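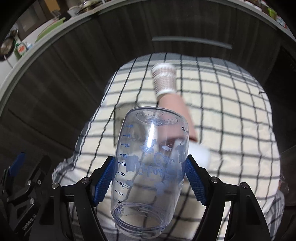 A clear plastic bottle with a blue measuring scale, one of the items at Harju this week.

**Cup and bottle swap returns to Harju**

Fri 7 August

Residents of the Harju flats handed in 129 cups, bottles and food containers during the summer kitchen swap, up from 67 when it was first held in May.

The swap is run by Kaisu Tikkanen, who lives on the ground floor and sorts everything in her own kitchen before it goes out on the shelves in the entrance hall. Anything with a lid is kept with its lid. Bottles and cups are checked for cracks, and those that fail go to the recycling point at Plinen.

"People buy a new bottle every spring and the old ones stay at the back of the cupboard," Tikkanen said. "Most of them have years left."

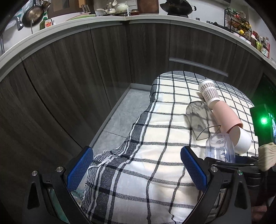

Plastic drinks bottles were the largest group this time, with 46 handed in. Cups came second — pink ones went quickest, according to Tikkanen — and containers with measurements on the side were also asked for, mostly by people who bake or mix their own plant feed.

Eero Pesonen, from the third floor, took home 2 cups and a measuring bottle. He said he had been looking for a bottle with markings he could read without his glasses, and that the shops in town only had larger ones.

Paper cups are not accepted. A few arrive every time all the same and are put aside for seedlings.

The shelves stay up until the end of the month and are open to residents of the neighbouring building, Cumimow, as well. Items should be washed and dried before they are left. Glass can be brought too, wrapped in newspaper, but should be handed to Tikkanen in person and not left in the hall.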